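Chapter 7
Grading and Bunching of Stem Vegetables

7.1 Introduction

Stem vegetables are sold by weight, by count, or by the bunch. The choice affects every later step in the packing shed, from the width of the grading belt to the depth of the crate. This chapter deals with sale by the bunch, which is the usual form for asparagus and the one most open to error in weight.

A bunch is made up of spears of one diameter class, set with the tips level and trimmed square at the base. The band holds the spears together without marking them. A band set too low lets the tips spread in transit; one set too high bruises the scales. Growers who use two bands place the second near the cut end.
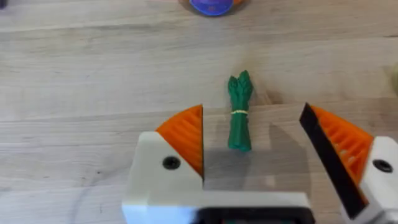 Trimming is done after banding. The length removed is recorded as trim loss and charged against the field weight of the lot. In the Munham trial (Horgan and Vasiliauskas), a lot of 1360 kg field weight gave a trim loss of 30 percent in the first week of cutting, when spears were cut deep and the white portion was long. The loss fell in late April as crews adjusted the depth of the knife.

Bunch weight varies with spear diameter and with the number of spears. Where diameter classes are wide, the packer must correct by adding or removing a spear -- a slow step, and one that accounts for much of the labor cost per crate. Section 7.2 sets out the diameter classes used in this book. Section 7.3 gives the method for finding the mean bunch weight of a lot from a sample, with worked figures from the Bemville shed.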